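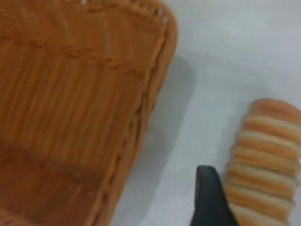 Opening, 2 minutes. Introduce myself and Haoran Ren, who ran the cell at the Travden open day in January. State the task in plain terms: pick one food item from a table, place it in a container, repeat. The container is a woven basket, tan to orange, and the table is white. The item on screen is a loaf with ridged segments and a domed end. Point out how close the black finger is to the crust. The clearance at approach is the first thing visitors asked to have explained, and it is the subject of the next two sections.

Section 1. Approach, 5 minutes.
Ribbed items give the planner several candidate grasp lines. Tratum scores each line by width and by distance to the nearest obstacle. A basket rim counts as an obstacle from the outside and as a target from above. Say this slowly. At the Gruseck rehearsal the audience lost the thread at this point.
Soft items get a lower closing force. Do not quote a force value. The calibration is not finished.

Section 2. Results, 4 minutes.
Log for the visit: 655 attempts over the open day, 36 failed. Of the failures, 31 were logged as slips and the remaining five as planner timeouts. Total log since installation is 3727 attempts. Do not combine the two sets. The earlier one used different finger pads.

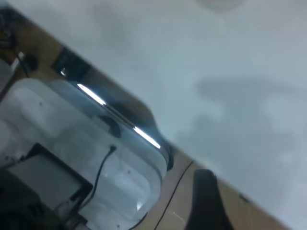
Section 3. What visitors asked, 4 minutes.
Cycle time. Answer: not optimized for the demonstration, speed was capped.
Cleaning. Answer: pads come off, wipe down, refit, run the zero check. Haoran takes this one.
Other objects. Answer: rigid housings and items with cables are a separate task set. Cables are not modeled as obstacles in the current release. Subbarao Kartha at Amin is testing a version that does so, no results to show yet.

Close, 1 minute.
Repeat the attempt and failure counts for the day. Give the contact address. If there is time, take the question on basket depth first, it came up twice at Travden. Leave the last slide up while Haoran resets the laptop for the next speaker.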